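Product Reviews / Teaching Kitchens and Home Economics

The Latmont Folding Work Table: Review After One Term of Use

The Latmont folding work table is sold to schools, adult education centers and community kitchens that must share a room with other programs. This review covers its use in a teaching kitchen where the furniture is put away at the end of every session. The table was bought at the listed price of 300 dollars and was compared with two others already in service, the Morasora Trestle and the Eslow Fixed Bench. The supplier was not told that a review was being prepared.

Delivery and assembly

The table arrives in a single flat carton. The legs are attached to the top at the factory, and the buyer is required to fit only the crossbar, the feet and the two locking sleeves. One person can do this, although the manual recommends two. The printed instructions are clear up to the page that deals with the sleeves, where the drawing shows the left and right parts reversed. The supplier's help line confirmed the error and stated that a corrected sheet would be issued in April.

All hardware was present. The hex key supplied is of poor quality and rounded off before the last bolt was tight. Institutions that intend to assemble several tables should use their own tools.

Stability

The maker gives a load limit of 133 pounds, evenly spread. At that load the top showed no visible sag. The more useful question in a kitchen is how the table behaves when someone kneads dough at one end of it. The Latmont moves slightly under this kind of work, less than the Morasora and a good deal more than the Eslow. The movement comes from the sleeves, which loosen over time and should be checked monthly. On an uneven floor the adjustable feet are of real help, but they must be turned by hand from below, and they are stiff.

Rolling pins, pasta machines and hand mixers may all be used without concern. A clamp-mounted grinder should not be. The lip under the top is too shallow to hold a clamp, and the maker's warranty does not cover damage to the edge.

Surface and cleaning

The surface is the strongest point of the product. Flour, egg and cooking oil came away with warm water and ordinary dish soap. Turmeric left a faint mark that faded after a second cleaning. Beet juice left on overnight did not fade, and the mark is still present. The maker advises against bleach, and this advice should be followed, as a test patch treated with it lost its finish.

Hot pans must not be placed directly on the top. This is stated on a label beneath the table, where it is unlikely to be read. It would be better placed in the manual, on the first page. Knives will scratch the surface, and cutting boards should be required at all times.

A pale top is also of practical value in teaching. Small items are easily found against it, and spills are noticed before they reach the floor. This matters in classes for young children, in which most of the session is spent on sorting, naming and setting out, and in which the adults present cannot watch every pair of hands.

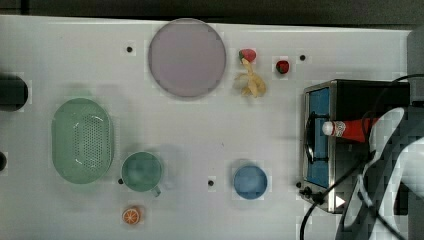

Yakubu Idahosa wrote in to say that he had used the same table for two years and thought the reviewers had been too kind about the sleeves. His own had been replaced once under warranty and had worked loose again within a few weeks. He added that he had no complaint about the top, and that he would buy the table again if it were sold with the fixed crossbar used on the Eslow.

His experience is consistent with ours, though ours has been milder. The maker has been asked whether a fixed crossbar could be offered as an option. No reply had been received when this review was completed.

Folding and storage

Folding takes two people and should not be attempted by one. The legs are released by a pair of catches that must be pressed together, and the top is heavy enough to drop sharply if one side is let go early. Staff should be shown the procedure before they are asked to carry it out, and students should not fold the tables at all.

Once folded, the table stands upright on its long edge. The optional Vishwakarma storage cart holds 3 tables and passes through a standard door. The cart is well made, with brakes on two of its wheels, but it costs 800 dollars, and that sum will be hard to justify for a small program. A wall rail with a safety strap has served us adequately in its place.

Comparison with the alternatives

The Morasora Trestle is lighter and folds more easily. It is suitable for serving, display and written work, and is not recommended for regular cooking instruction. The joints collect flour and are difficult to clean.

The Eslow Fixed Bench is the better piece of furniture in almost every respect, and any institution with a dedicated kitchen should consider it first. It cannot be folded or stored, and for a shared room that settles the matter.

The Latmont falls between the two. Its surface is close to the Eslow in quality, and its frame is closer to the Morasora.

Height

The table is supplied in one height only. This suits most standing adults and is too high for seated work or for children under the age of eight, who will need a firm step. A lower version was mentioned in the maker's earlier catalog and is no longer listed. Wheelchair users can approach the table from the long side, where the crossbar is set far enough back to leave room for the knees. The short sides do not offer the same clearance.

Recommendation

The Latmont folding work table is recommended for shared rooms in which cooking is taught by hand and in which two members of staff are available to set up and clear away. It is not recommended for clamp-mounted equipment or for permanent installation. Buyers should ask the supplier for the corrected assembly sheet, keep a spare set of sleeves in stock, and record the date of each check on the underside of the table.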